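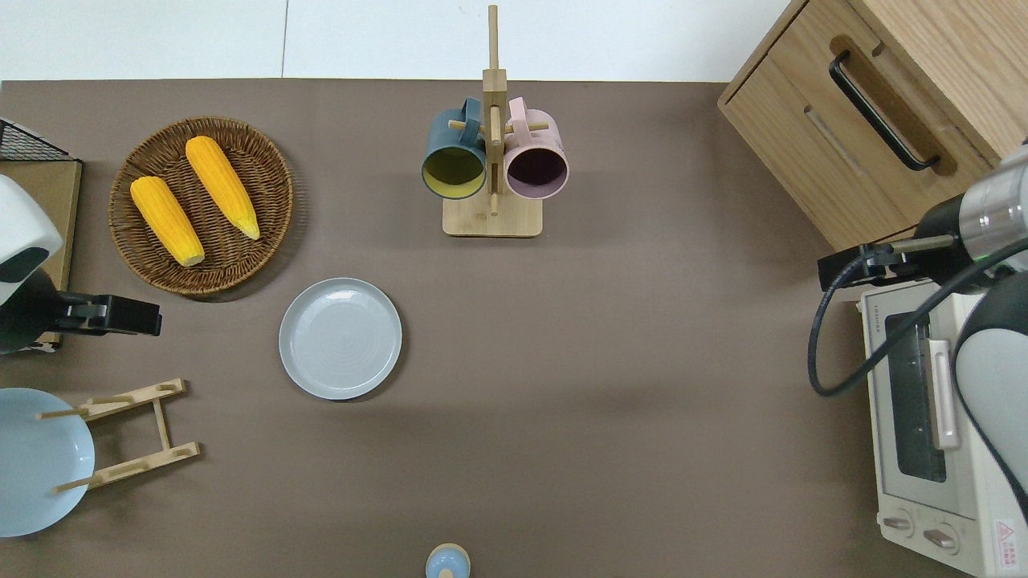
Reynaldo Sison reckons the Stidanard sled is the only bit of kit his forwards haven't broken, and he'd buy it again. Fair enough. I'm less sure, and I sell the thing.

## Stidanard two-man scrum sled

It weighs 178 kg empty. The maker says it "builds match-winning packs". It builds tired ones, if you ask me, and the rest is down to the coach.
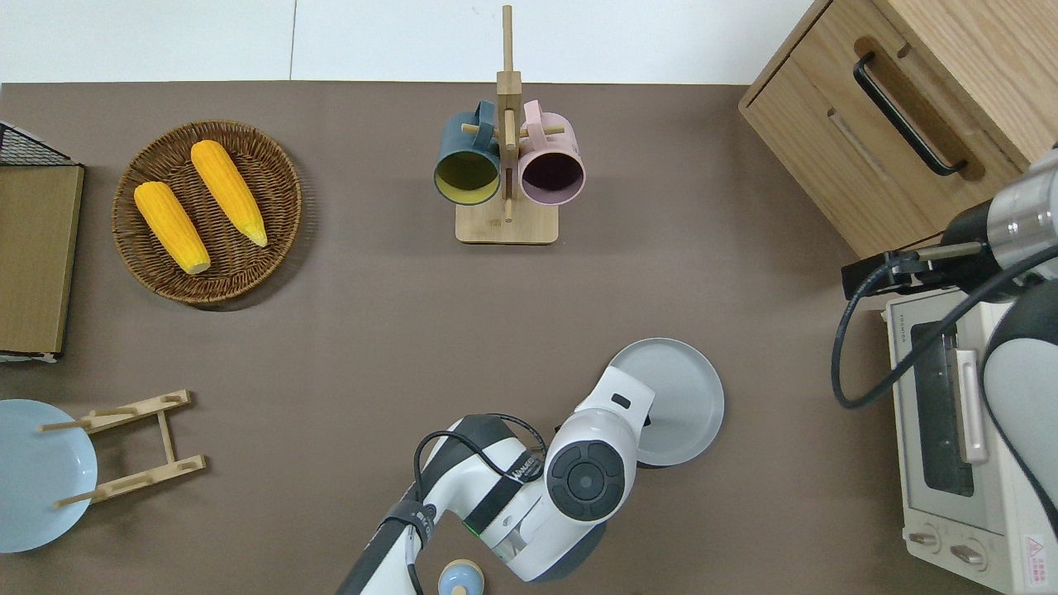

What you get is a steel frame, two pads and a tray for extra weight – up to 300 kg, though I've yet to meet a club side that needed it. The pads are firm and stay put. The covers are the weak spot, and the Morris covers fit better.

- Price: £600, collected from Ulley
- Pads: two, height set by pins
- Guarantee: 3 years on the frame, none on the covers

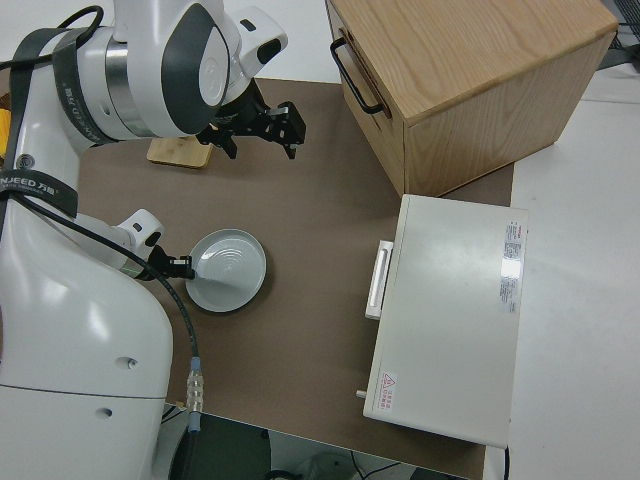
Delivery is extra, and you'll want four people to unload it. Don't leave it on the pitch over winter, whatever the leaflet says about the paint.

The Clellano sled is lighter and folds up. It also skids on wet grass, so I stopped stocking it.
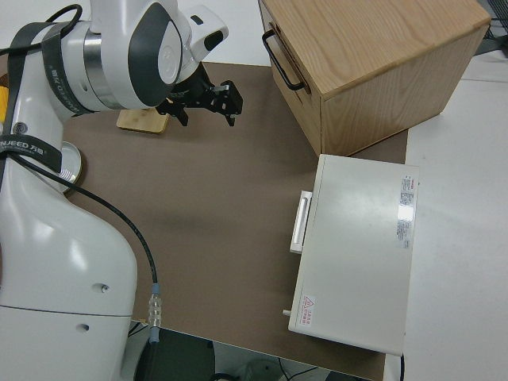 If your squad is under-14s, buy tackle bags and keep the change. For adult sides, come and push one before you pay. Prices checked 3 March 2018.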